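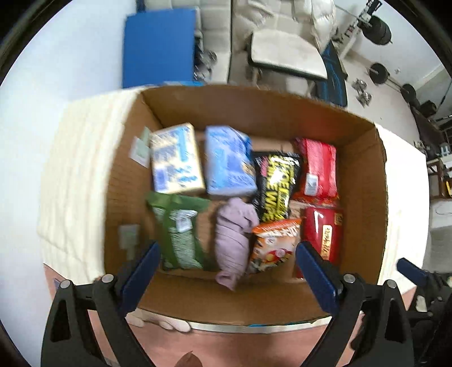
A cardboard box with packs laid out in the bottom.

Do we need another delivery scheme?
June 2020

Since March I have had five leaflets through my door offering to bring me a box of something. Veg, bread, "store cupboard favourites", craft beer, and one from Biseck that did not say what was in it at all, only that I would be delighted. I was not tempted.

So I read the Niven Street proposal with a raised eyebrow. The idea, put forward by Ross Cairns at the last online meeting, is that the residents' association should sign up with a firm called Drerutero for a weekly grocery box. Members would pay £14 a week, the box would turn up on a Thursday, and the association would get a small cut towards the hall roof.

I am all for the roof. I am less sure about the rest.

First, the price. Fourteen pounds sounds fair until you ask what you get for it, and the answer in the papers is "a balanced selection". I rang the firm and asked for last week's list. I was told that it varies. I asked for the week before's and was told the same thing, by the same man, in a slightly different tone.

Second, the numbers. Drerutero wants 210 households signed up before it will send a van. We have fewer paid-up members than that, and a good many of them are already having their shopping done by a son or daughter or the people next door. Ross thinks the neighbouring streets would join in. Perhaps they would. They did not join in with the hedge.

Third, the contract. It runs for two years. Shops are open, the queues at the Co-op are shorter than they were, and I find it hard to believe that in the spring of 2022 we shall all still want somebody else choosing our biscuits.

Ailsa Ogilvie made a better point than any of mine, which was that the people who struggled most in the early weeks were not short of food. They were short of someone to fetch a prescription, or to ring them up on a Sunday. A box on the step does nothing about that — and the phone rota, which did, has gone from a full page of names to half a page.

There was also some talk of an app called Skuvano for placing orders. I tried to install it and it wanted my date of birth, my contacts and my location before it would show me a potato.

Ross has asked me to say that nothing is settled, and that he would be glad to hear from anyone who has used Drerutero elsewhere. So would I. Please put a note through the hall letterbox, or reply to this email, and say whether you would pay for it yourself. "Nice idea" will be counted as a no.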